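Search this site Enter keywords Go

Merov Student Robotics Project
Progress report to the Laryea Fund
October 25, 2025

1. Purpose of this report

This report covers the work of the student project since the award was confirmed in April. It is submitted under the reporting terms of the grant and addresses activity, spending and plans for the remaining period.

2. Activity to date

The project is open to students in the second and third years of the technical program at Prurusach College. The group has held 155 hours of supervised bench time, divided between arm control, recording of demonstrations and preparation for the Cistel student competition. Students are assessed on a written log and on one practical task.

The practical task this term is the sorting and packing of small items with two arms. Students operate both arms from the control station and are required to plan which hand holds and which hand places before any movement begins. Work has moved from single large blocks to small articles kept in a divided case with a hinged lid, where the compartments leave little room for error in the approach.

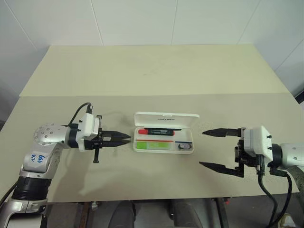
Progress on the task has been uneven. Students reached a steady standard in picking up pens and other long items sooner than the schedule called for. Small round items remain difficult - the fingers tend to push them against the side of the compartment - and 3 additional sessions have been assigned to this part of the work. Closing the lid with one arm while the other steadies the case has been moved to the next period.

3. Spending

Expenditure to date is $3,785, all of it within the approved equipment and materials lines. Replacement finger pads and cable ties were purchased earlier than planned. No transfer between budget lines is requested.

4. Plans for the next period

The group will enter 6 students in the Cistel competition. Before that date each entrant must complete the full packing task under competition rules, with a supervisor present. The student logs will be made available to the Fund on request.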